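3.2 Study area and household survey

The survey was carried out in the town of Grindell and in two smaller settlements on the same water line, Cistlow and Flosel. All three receive their water from the Hughes reservoir, but they differ in the age of the pipes and in the way the households pay. In Grindell each house has its own meter. In Cistlow the meters are shared between neighbours, and in Flosel a fixed charge is paid with the rent.

We sent 2,731 letters in July, with one form for each household. The form had four pages and asked about garden watering, washing, the colour and taste of the tap water, and the storing of water in tanks. After one reminder we received 1,041 forms which could be used. Forms without an address were left out, as we could not connect them to a part of the network. The last form included in the analysis was received on 8/8/19.

The answers on garden watering need some care. Many people wrote the number of times they water in a week, but not how long the tap is open. For this reason we use only the frequency, and we do not try to calculate litres from it. Where a household gave two different answers on the same page, the first one was kept.

To compare the answers with real use, we asked 100 households in Grindell to write down their meter reading every evening for two weeks. Of these, 70 returned a complete diary. The diaries with missing evenings were not repaired by estimation, although this would have given us a larger group. We think that a smaller group with honest readings is easier to defend. It must be said that people who keep a diary may also become more careful with water during that time, and we have no means to measure this effect.

The work surface, with the scuffed black fingers of the gripper, is shown in Figure 4.

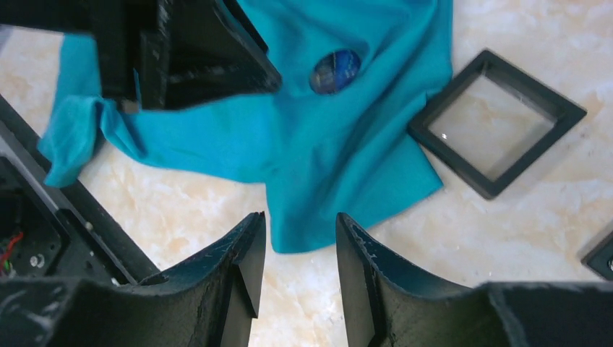 Figure 4. Gripper fingers with a narrow gap between them.

3.3 Treatment of the answers

Each form was typed in twice by different persons, and the two versions were compared line by line. Differences were settled by going back to the paper. Comments written in the margin were typed as they stood, including spelling errors, and were grouped by subject only at a later stage. The three settlements are reported separately in all tables, as their ways of payment are too different for a common average.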